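About us
Plisatis. We teach two-armed robots to clear tables. Small firm, one room, one long run of fault logs.

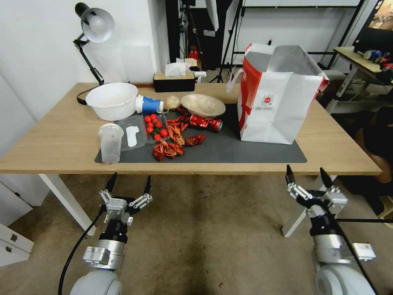 What went wrong in January

Might as well put it here, people ask. Monday, mid afternoon, run 290. Left arm had a cup, right arm was on its way to the bag. The left gripper lost power and opened. Cup went over the front edge, fine, only plastic. But the right arm didn't stop. It should of stopped. It carried on to the bag and pushed it 61 mm along the table before someone hit the button.

Nobody hurt. One bent fingertip, one very long evening.

The cause

A worn cable at the wrist. Each arm had its own fault signal and neither one told the other. Our mistake, not the maker's. Howlader, who do our safety checks, had flagged it in writing and we'd put it on the list for later.

What we changed

Either arm faults, both arms hold. No exceptions.
Wrist cables swapped every 486 runs, worn or not.
2 stop buttons, one at each end of the bench.
Anything Howlader flags gets done before the next run.

Who we work with

Fudon (canteens) and Hakier, who wash up for half the cafes round here. Both got the full fault report the same week. Both stayed, thank you.

Want a copy? Ask through the contact page. It's long and the spelling is worse then this.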